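Save Points and Player Patience in Short Puzzle Games
Tineke Van Damme, July 22, 2025

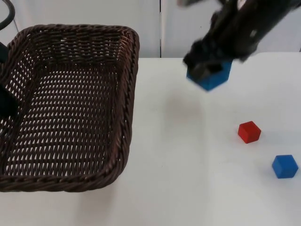 Figure 1. Blue cube and wicker basket.

For this project I looked at how the spacing of save points changes the way people play a short puzzle game. I built a small game called Bremow in the Batine engine. The player moves through 44 rooms, and each room has one lock to open.

I made 2 versions. In the first, the game saved after every room. In the second, it saved only at the end of each floor, so a player who quit or died could lose a lot of progress. The puzzles, music and controls were the same in both.

Testing began in March. Players were classmates and people from the Viton games club. The game logged each restart and the time spent in each room, and I collected almost 200 play sessions.

Players of the first version tried more wrong answers and spent less time looking at the room before acting. Players of the second version moved slowly and often wrote things down. More of them stopped for good after a death, mostly on the third floor, where the sliding tile rooms are.

There were problems with the log. It did not record pauses, so a player who left for lunch looks like one who was thinking. I removed the 3 longest sessions for this reason. The floor three tile puzzle also had a bug that reset it when the window was resized. I fixed it in the last build, but the earlier sessions are still in the results.

The room layouts are in Appendix A and the restart tables are in Appendix B.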